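Subject: Re: [soft-furnishings] Velvet tub chair, nap marking

On December 26, 2024 Jeptoo Mushi wrote:
> Pale streaks along the top of the back. Wear or nap? Cular quotes 400 for re-covering.

Possibly both. Brush one way with a soft clothes brush, then compare. Any streak still pale after that is wear.

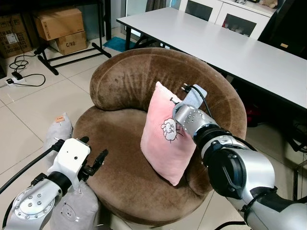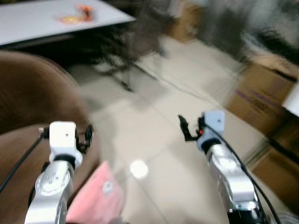 Brown tub chair; sheep pillow on the seat in the first.

Keep pillows off the seat until the pile is even. I would hold off on Cular.

Dindo Dagdag

Comments (2)
Adhiambo Mollel: Steam first, at low setting.
Mwangi Nyanda: Cular charged me 153 for a seat only.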